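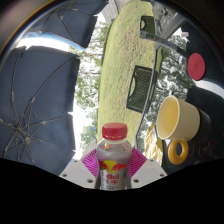 A plastic bottle of Red Bull with a red screw cap.

Flullside puts bottle deposit to a test in May

Shops in Flullside will start taking back empty drink bottles in May, when the town begins a trial of its own deposit system. Buyers will pay a little more for each plastic bottle and receive the same money again when they bring it back with the cap on.

The town council accepted the plan on a vote that was closer than many people expected. Most of the discussion was on small shops, which have little room behind the counter and were afraid they must store bags of empties for a whole week. In the final text, any shop smaller than 100 square meters can choose to stay outside of the trial.

In total 531 households have signed up. They will get a card which is scanned at the shop, so that the town can see how often people return bottles and on which hours. Those who did not sign up can still return bottles and get the deposit, but their visits will not be part of the study.

Igor Szewczyk, who leads the waste office of the town, said that the present yellow bags do not work well in the summer months. "People drink outside, in the park or on the way to the bus, and the bag is at home," he said. "So the bottle goes in the general bin, and from there we cannot get it back in a good state."

Last year his office examined the content of street bins near the station and the river path. It found 492 plastic bottles in one day of sorting. The office had expected 200.

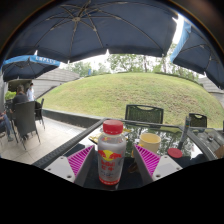

LOCAL NEWS | ENVIRONMENT

The collection will be made by Zurel, a transport company that already empties the glass containers in the town. Its trucks will come to the shops in the early morning, before 7 a.m., and bring the bags to a sorting hall next to the old rail yard. Residents of the streets near the hall asked for a later start because of the noise. The company answered that it will look at this after the first month.

Sports drinks, energy drinks, water and soft drinks are all included, also when the bottle was imported and has a label in another language. Milk bottles and bottles for cooking oil are not included. Cans stay in the yellow bag for now.

Kolev, the grocery store on the market square, will be the first shop to open a return counter. The Edo supermarket follows two weeks later, when the work on its entrance is finished.

The deposit will be printed on a separate line of the receipt. Bottles must be empty and not crushed, and the label has to be readable. Households that still want to join can ask for a card at the town hall until the end of the trial.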